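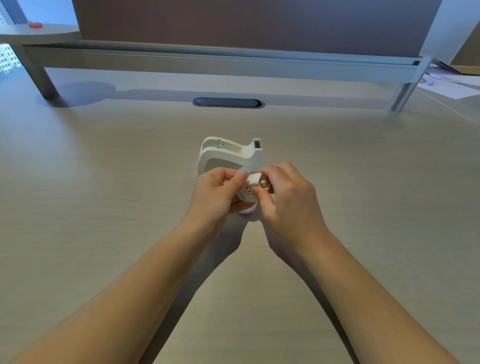
# Lusach: small assembly tasks at a desk

Lusach is a collection of 400 short recordings of people putting together and taking apart small plastic household parts by hand. The work is done at an ordinary desk. It was collected in Nirkeddale in May by Coralie Hollis, and Glenys Tawhiri checked the labels.

## Contents

- `clips/`: the recordings, grouped by object
- `labels.csv`: start and end of every step
- `objects.txt`: names of the 20 objects, with the material

Typical steps are hold, press, turn, clip and set down. Left and right hand are labeled separately, as they often do different work at the same moment.

## Known problems

In 40 clips the fingers hide the part almost completely. These have the value `2` in the column `hidden`. Please do not use them for measuring the moment of contact. The words "ring" and "rim" were mixed in the first labels. We corrected this, but maybe not everywhere.

Last change: 3 December 2024

Related items

- Donnelly drawer and lid set
- Piltholm cable sorting
- Lusach label guide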